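Skip to search

Search the FAQ. Type your question. Go

Plates, racks and the rest of it: your questions answered

6 min read

I get a lot of messages about plates. More than I ever thought I would when I opened a small kitchenware shop, and a good many of them are the same few questions in different hats, so I've put the answers on one page. Have a scroll before you write to me (but do still write to me, I like it).

Why do you keep your plates standing up?

Mostly because I got fed up with lifting eleven plates to reach the twelfth. When they're piled flat, the one you want is always at the bottom, and you end up holding a heavy wobbly tower against your chest with one hand while you fish about with the other. Stand them on edge and you just pull out the one you're after. I also like looking at them! If you've bought plates in colours you love, it seems a shame to hide all but the top one.

Is it safe? Won't they roll off?

A decent rack holds them at a slight backward lean, and the weight of the plates keeps them there. The ones that worry me are racks with hardly any tilt, where a bump to the worktop can send the front plate forwards. If you've got small children or a cat who walks wherever it pleases, push the rack right to the back of the worktop, or keep it inside a cupboard with the door shut.

How many can I put in one rack?

It depends on the rack and on how thick your plates are, so I'm afraid there's no magic number. My own test is very unscientific. I load it up, then take hold of the front plate and draw it out slowly. If the others stay put, fine. If the whole lot starts to shuffle along after it, I take one away and try again. Heavy stoneware fills a rack far quicker than you'd think.

Wire or wood?

I've owned both and gone back to wire every time. Wood is lovely and gentle on the rims, but mine went grey where the wet plates sat, and I'm too lazy to oil it. Wire wipes clean in seconds and you hardly notice it behind the plates. The one thing I'd say is to check the feet. If they're bare metal and you've got a soft or painted surface, stick a little felt pad under each one.

Should all the plates in a rack be the same size?

They'll look tidier if they are, and they'll lean together more evenly. If you've got to mix, big ones at the back and small ones at the front. A small plate behind a large one vanishes completely and you'll forget you own it. (I lost a perfectly good side plate this way from summer until December.)

How do you decide on the colour order?

This is my favourite question, and the one I get asked most when people come into the shop. I go warm, cool, warm, cool, as best I can with what's clean. Two dark blues next to each other sort of melt together and you lose the edge between them, whereas a sandy beige in the middle makes both of them stand out. The plate at the front does most of the work since you see its whole face, so I put my cheeriest one there. At the moment that's the pink.
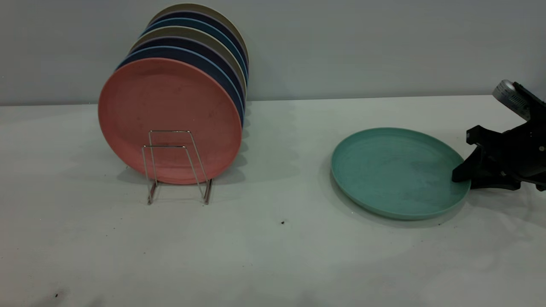
Constanza Ledesma
Shopkeeper and chief plate-shuffler, Witden Kitchenware

The pink, navy and beige side by side is the bit I'm fondest of, all those thin stripes of rim. I go back and forth about where the teal belongs. Next to the light blue it looks a bit washed out, but tucked in beside a beige one it really sings. You may well disagree with me, and if you do it takes no time at all to swap them round, so have a play.

If you don't want to think about it, do dark at the back and pale at the front and walk away. It'll look good.

Do the matt ones scratch?

They mark more than they scratch. Those grey pencilly lines you get are usually metal from your knives and forks left behind on the plate, and they'll come off with a paste of bicarbonate of soda and a drop of water. Rub it round with a soft cloth, leave it a few minutes, rinse. Please don't go at them with a scourer! I did that to a plate of mine years ago and it has a shiny patch to this day.

What are the little specks in the glaze?

Speckles are part of the look with a lot of matt plates, and they vary from one to the next. Some people want loads and some want none, so if you're particular, come in and choose your own from the shelf, or put a note on your order and I'll do my best. If you can feel a speck as a sharp bump with your fingertip, though, send me a message and I'll swap it.

Can I put them away straight from the dishwasher?

Give the rims and the foot a quick wipe first. Water likes to sit in the ring on the underside, and once the plate's upright it all dribbles down on to whatever's below. I keep an old tea towel folded on the worktop for the ten minutes it takes to put everything away, then whisk it off again.

Can the rack double up as a drainer?

For a few plates, yes, with something under it to catch the drips. I wouldn't leave a chrome one standing in a puddle overnight though. It'll start to spot at the joins sooner or later, and then you'll be cross with me.

Which rack should I buy?

We stock three. The Erkik is the small wire one that'll sit on a worktop without bossing everything else about. The Galtgate is longer, and it's the one I'd pick for a deep cupboard or a dresser. The Worku is the wooden one, for those of you who are better at oiling things than I am. Measure your shelf height before you order any of them! You need the height of your biggest plate plus a bit extra to get your hand in, and I've had more racks come back over that than over anything else.

Can I buy plates singly?

Yes, and I rather wish more people would. You don't have to get a whole matching set. Plenty of my regulars buy one plate in each colour and build it up over a year or so. If you're starting from scratch, I'd get 6 to begin with and see how many you're really washing up each day before you get more.

What happens if one arrives broken?

Send me a quick photo of the bits and the box and I'll post another. You don't need to send the broken one back. I pack each plate in its own paper, standing on edge in the box, which does seem to see them through the post much better than laying them flat.

I've chipped one. Can I still use it?

I wouldn't eat off it. The bare clay under the glaze soaks things up and it's hard to get properly clean, and a chipped rim can be sharp as well. They make very good saucers for plant pots, or somewhere to put your keys. I've got two under the geraniums.

Do you deliver?

All over the UK. Orders over £40 go free, and smaller ones are charged by weight at the checkout. If you're near enough to walk in, choose collection and I'll have it wrapped and waiting for you behind the till.

Will you sort out my cupboards for me?

People do ask! I don't do house visits, I'm sorry, there's only me and the shop to mind. But if you send me a photo of your shelf and tell me what you're trying to fit on it, I'll happily write back with ideas. It's one of the nicer jobs of a quiet afternoon.

Question not here? Use the contact form and I'll add it to the page if it comes up more than once.

Contact us | © Witden Kitchenware | Back to top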